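Filed under: Diary, Town & Heritage

September

Went down to the bandstand after lunch. Isabelle Vachon had the estimate from Mendes, and it came in lower than I expected. They will recast 3 of the iron brackets and strip the paint on the rest. Zuria is paying for the roof, so the town only has to find money for the steps.

Dale Lévesque wants the old green back. I would take any color that lasts. The last coat went on 5 years ago and is already flaking on the river side.

Ravinder asked if the plaque could be moved closer to the path. No answer yet. Work starts once the permit comes through. Home by 4, soup for supper, read 41 pages and went to bed. 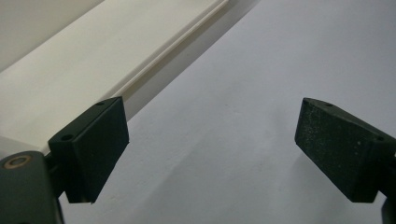
Two dark green fingers, open gap between.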